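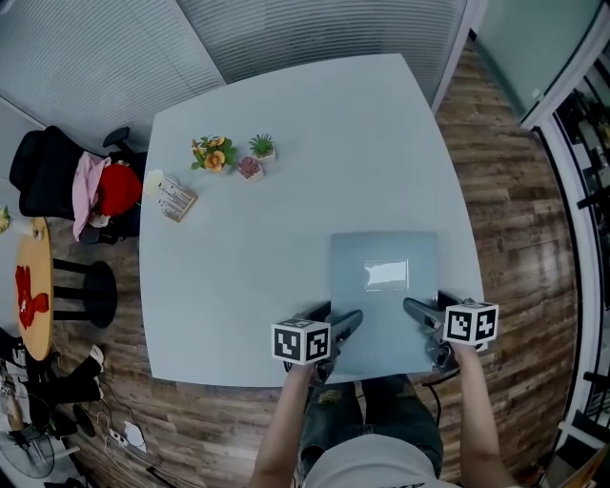

Office Housekeeping, Unit 3: The Shared Table
Handout prepared by the Elleck course office, November 12, 2025

This unit covers tables used by more than one person. Read it before the practical.

Start with the tray. A flat tray gives small items a place on a large table, and it can be shifted in one move when the surface has to be wiped. Hold it at both sides. Keep its edge in line with the table edge.

Plants go on the far side, grouped. Artificial flowers need dusting; succulents need very little water. Check under the pots for rings.

Clothing is the usual problem. A garment draped over a chair takes that chair out of use. Under the Moltel checklist (item 18), clothes go on hooks and bags go under the desk. Shoes stay off the walking path, and so do power strips and fan cords.

For the practical, clear one table and reset it. You have 60 minutes, including the write-up.

Desks along a glass wall follow the same rules. A cup, a pen holder and one plant are enough. Leave the door side clear, and keep signs on the glass at eye level.

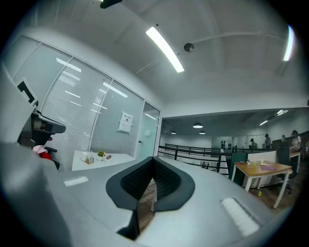
Uchida asked in the July session whether a desk plant should count as clutter, given that it has to be lifted every time the desk is wiped. For grading, one plant per desk is allowed. A second one loses a mark.

Reading for next time: Ivis reader, page 262.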